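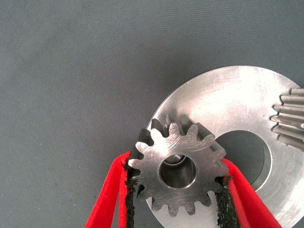

Sevim asked after the last session whether a higher SPF means you can put on less of it. A great question, and sadly no! The number on the bottle comes from a thick, even layer – 2 mg on every square centimetre of skin – and most of us spread it far thinner.

**Points to take home**

- SPF mostly tells you about UVB. For UVA, look for the circled letters.
- Ears, eyelids and the hairline get missed a lot.
- Top up every two hours outdoors, and after swimming.

Please read page 56 before we start on moisturisers – it's a lovely topic!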